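Residential Property Development — Week 6 Handout
Partnerships, Unit Sales and the Project Account
Instructor: Amna Usmani

Read this before Monday. We will use the Ingate case for the rest of the unit, so keep your copy.

1. Forms of ownership

A small developer usually starts in one of three ways: as a sole owner, as a partnership, or as a limited company set up for a single building. Last week we covered the sole owner. Most first projects of any size are done by partnerships, mainly for the reason that one person can seldom raise the land money alone.

In a general partnership each partner can bind the others. If one partner signs a steel order, all of them owe for the steel. The partnership agreement should state who may sign, up to what amount, and what happens when a partner wants to leave before the building is finished. Many agreements are silent on the last point. A partner who leaves halfway through has money tied up in concrete, and the others often can't pay that partner out until units are sold.

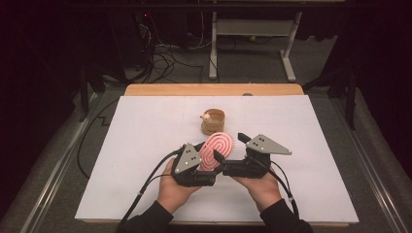 Contributions come in two kinds, cash and land, and the agreement has to put a value on both at the same date. Disputes start when the land is valued at the opening of the project and the cash comes in later, in stages. For the exercise in class, each group will mark the site boundary and the partners' shares on a board laid flat on the table, like the white one in the photo, and leave it there so everyone can reach it. Use pencil for the shares. They will change once you work through section 3.

2. The Ingate case

Ingate is a block of apartments on a corner lot with a slope toward the rear. The developer is Flustus, a partnership of two, later four. The contractor is Sivora. The structural engineer's office is Steinarsdóttir, and their letters are in your reading pack.

Facts you need:
Lot frontage: 206 feet
Units approved on first application: 226
Units approved after the revised application: 296
Booking deposit per unit: $1,000

The increase in units came from dropping one level of parking and making the larger apartments smaller. Note that the deposit did not change. Students often assume that smaller units carry a smaller deposit, but Flustus set it flat to keep the paperwork simple. 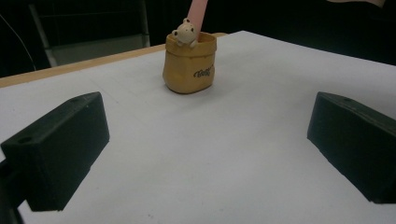 Small yellow pot with a folded rim.

Deposits are held in a separate account. They are not income. They become part of the purchase price only when the sale agreement is signed, and until then the buyer may ask for them back under the terms of the booking form. Compare the booking form in your pack with the sale agreement and list the differences. There are more than you will find on first reading.

3. Bringing in new partners

When Flustus went from two partners to four, the new partners paid cash. The question is what they were buying. There are two common methods.

Under the first, the existing project is valued on the day they join, and the cash buys a share of that value. Under the second, the new partners come in at cost, and the original partners take an extra share of profit for the risk they carried earlier. The second is easier to write down and harder to agree on.

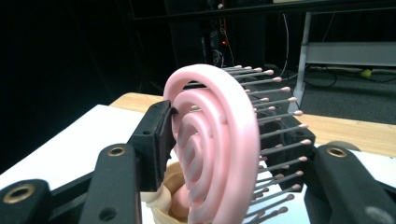 Work through both methods using the cost sheet in the pack. Leave out the marketing budget for now. Also leave out the contractor's retention — Sivora's contract holds back part of each payment until defects are fixed, and we will treat that separately in Week 7.

4. Stage payments

Buyers in a project like Ingate pay as the building goes up. The usual stages are foundation, each group of floor slabs, masonry, plastering, and handover. The engineer certifies the stage and the developer then sends the demand letter. If the letter goes out before the certificate, the buyer does not have to pay on it.

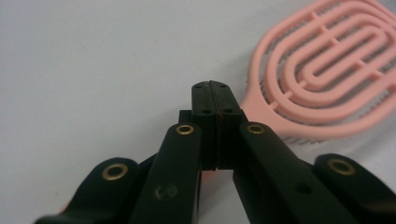

Delays at one stage push back cash for the next. Look at the slab stages in the Steinarsdóttir letters. The second certificate was held up over cube test results, and Flustus had to cover the contractor's bill from partner loans. Whether those loans should earn interest was not in the agreement. Write one clause that would have settled it, no longer than four lines.

For Monday

Read sections 1 to 3 of the pack and skim section 4.
Bring the completed share calculation, both methods.
Bring your interest clause, typed, one copy per group.
The short quiz covers booking forms and stage certificates only.

Office hours are unchanged. Questions about the cost sheet should go to the course page so that everyone sees the answer.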